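Motance teleop notes, bin liner task. Short thread, mostly for whoever picks up the Cliltstead recordings after me.

1/ The task is the one everybody asks for and then underestimates: a waste bin, a thin plastic bag, two arms, an operator driving both by remote control. Views below are from the wrist and the head. 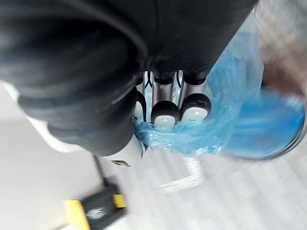
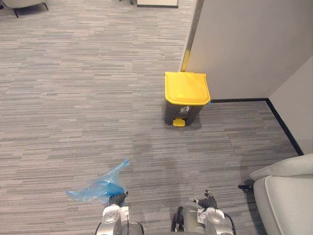
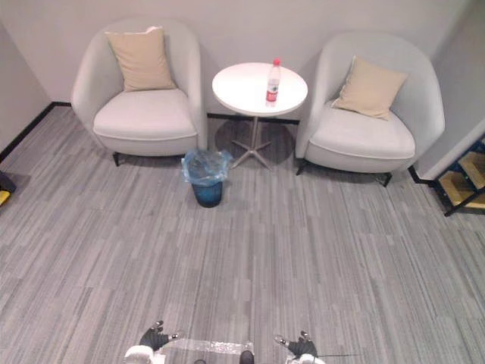 Bin liner task, lounge corner: wrist view first, then two head views.

2/ Thin film is awful to grip by remote. The operator gets no feel for it through the controllers, so all the information is visual, and the wrist view smears as soon as the arm moves at any speed. I ask people to slow down for the last bit of the approach.

3/ We log 75 demonstrations per operator before I look at anything. The first few from each person go in the bin. (The other bin.)

4/ First head view, blue bag in the left gripper, right gripper open. I like operators to keep the spare hand open between grasps. If they half close it out of habit, the policy learns the habit.

5/ Total so far is 2,125 episodes across 4 operators. Trillari handles the playback and trimming. It still drops the gripper channel if you cut inside a grasp, so cut outside one.

6/ Pedal bins are a separate label from open ones. Please stop merging them. The lid changes the order of steps and the two sets do not train well together.

7/ Nedeljković retargeting is on for the fingers, off for the wrist. With it on for both we had 2 runs where the wrist hunted back and forth near its limit and the operator fought it the whole way.

8/ Still open: how to mark a regrasp. At the moment it counts as part of the same step. I would split it, but that means relabelling everything before May.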